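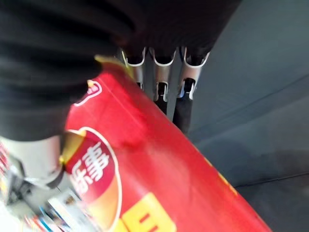
Wrist view with the black fabric-covered finger over a red canister. The metal clips are in the background.

Labeling grasp state from wrist video for a shelf-restocking policy

This page covers step 3 of the Illarine pipeline: turning raw wrist and head video into per-frame grasp labels. It assumes you have already synchronized the streams (step 1) and trimmed the idle segments (step 2). If you have not trimmed, do it first. Idle segments skew the class balance and the threshold in section 3 will come out too low.

The method was worked out by Guangming Zeng and Zhiqiang Tan. Our current set has 2426 episodes, all of cylindrical packages moved between a table and a shelf.

1. Label classes

Use four labels only:

free -- no object between the fingers
contact -- a finger touches the object, object still supported by something else
held -- object supported by the gripper alone
occluded -- the wrist view does not allow a decision

Do not add a "slipping" class. We tried it in December and two annotators working on the same episodes disagreed too often for it to be useful. Slip is recovered later from the motion of the package rim (section 4).

The most common error is marking held too early. A finger lying across a canister looks much the same in a single wrist frame whether or not the canister has left its support. When the wrist frame alone does not settle it, open the head frame with the same timestamp. If that does not settle it either, the label is occluded.

2. Choosing the keypoints

Place two keypoints on the package per labeled frame:

a) the visible point of the rim closest to the finger
b) the center of the largest printed shape on the side wall

Printed ovals and logos work well for (b) even when blurred, as long as the outline is closed. Do not use text strokes. Glossy packages produce a light band along the curve that moves with the lighting angle, and the automatic tracker in Vemasance will follow that band if it is given the chance. Place the keypoint by hand on the first frame and again every 400 frames.

If the rim is partly covered by the finger, mark the part you can see and set the partial flag. Do not extrapolate under the fabric.

3. Checking against the head view

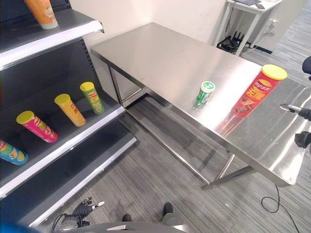 Head view of the workspace: shelving unit on the left, steel table with a red canister on its side and a smaller container near the center.

The head view is used for two things, support and identity.

Support: draw one polygon for the table top and one for each visible shelf. A package whose mask stays inside a support polygon while the gripper is closed is contact. Polished steel gives a reflection below the package, and the segmentation model tends to join the two. Cut the mask at the line where package and reflection meet. Without this cut, the mask height is wrong and the lift-off frame is detected late.

Identity: packages of the same shape are told apart by body color and lid color, in that order. Canisters that are leaning or lying down get the same class as upright ones. Orientation is stored in a separate field. Packages cut by the image border are labeled if the body color can be read.

Set the lift-off threshold from a held-out subset. We used 217 episodes and chose the smallest mask displacement that gave no early held labels.

4. Exporting

Run the export with the Prurer profile. It writes one row per frame: timestamp, label, two keypoints, partial flag, package class, orientation. The slip estimate is computed at this stage as the change in distance between keypoint (a) and the fingertip while the label is held. Frames with the partial flag are left out of the estimate but stay in the file.

5. Result on our data

We trained the same policy twice, once on labels from wrist video alone and once on labels checked as above, and ran both on 755 test placements. The checked labels gave fewer early releases at the shelf edge. Grasp success at the table did not change -- the policy was already closing the gripper at the right moment, and the corrected frames mostly come after that.

Re-labeling is needed if the wrist camera is moved or the finger cover is replaced with one of a different thickness. A change of shelf layout only requires new support polygons.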